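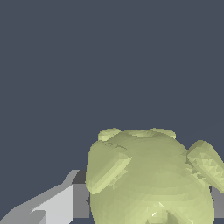
How to check a simulated grasp before you trust the number

Every few months somebody sends me a success rate from a simulator and asks me to be impressed. The last one, in November, covered 1589 trials. I asked what counted as a success. It took four emails to find out, and the answer was "the gripper closed."

A closed gripper tells you the gripper is closed. If you're going to put a grasp result in a report that other people will plan around, you need a rule for what a hold is, and you need it written down before the run. The steps below are the ones we use at Lavthorpe. They're dull and they take an afternoon.

Step 1. Write the pass rule first

One sentence, in plain words. Ours says the object must stay between the fingers for 10 seconds after the lift ends, with no support from anything else. Yours can differ. What you can't do is pick the time after looking at the results. Igor Šimko keeps our rule in the same folder as the run settings, so a change to one shows up beside the other.

Step 2. Look at the shape you're really gripping

Most simulators draw one mesh and collide with another. Your soft toy with ears and limbs may be, as far as the physics is concerned, a smooth lump with no ears at all. Turn on the collision view and compare the two. If the contact shape is fatter than the drawn one, you'll see a gap where there should be a touch. If it's thinner, the fingers will sink in. Either way, write it down.

Step 3. Use two views, and save both

A close view from the hand shows the fingers and the sides of the object. It's poor at showing what the rest of the arm is doing. A wide view gives you the pose, but the hand's own housing can hide the very contact you care about.
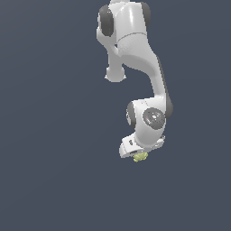
Render: Lavthorpe simulation group / Jocelyn MacDonald

Judging a grasp from the wide view alone is my biggest complaint about the reports I get. With the fingers out of sight behind the housing, you have an object near a hand, and you're filling in the rest yourself. Maybe it's held. Check the contact log before you say so.

Step 4. Check for gaps

Step through the hold a frame at a time. Look for background showing between the object and the hand, and for any change in the object's position against the gripper while the arm is still.
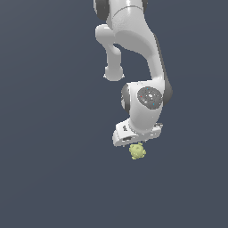
A gap under the housing doesn't fail a grasp by itself, as the fingertips may sit well below it. A gap that grows does. Measure it at the start and end of the hold time and record both figures. "Looks fine" isn't a measurement – I've rejected reports for those exact words.

Step 5. Take away the help

Plain backgrounds are fine for checking contact, but a scene with no table or floor drawn in it may still have an invisible one in the physics. List every collider in the scene and confirm that nothing sits under the object. Then look for friction values nobody can explain. Darlene Marchand once traced a perfect score to a friction setting left over from a different project, Doven, and all 530 trials had to be run again.

Step 6. Have someone else score it

Give a second person the rule and the recordings, without your scores. If the 2 of you disagree on a trial, mark it as a failure until it's settled.

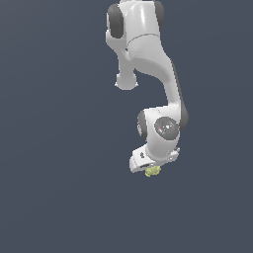
Wide view, object at the gripper. Score this against your written rule and the contact log.

Step 7. Report what you didn't test

Say which objects, which arm poses and which speeds. If you never shook the arm, say that. If the object was rigid in the simulator and soft in real life, put it in the first paragraph, well ahead of the percentage.

I still wouldn't sign off on a real cell from simulated holds, however tidy the paperwork. Yvette Lavoie thinks I'm too hard on this and she may be right for early design work. For anything with a person standing near it, run the physical tests.

Last checked 14th December. Send corrections to Rhonda MacPherson.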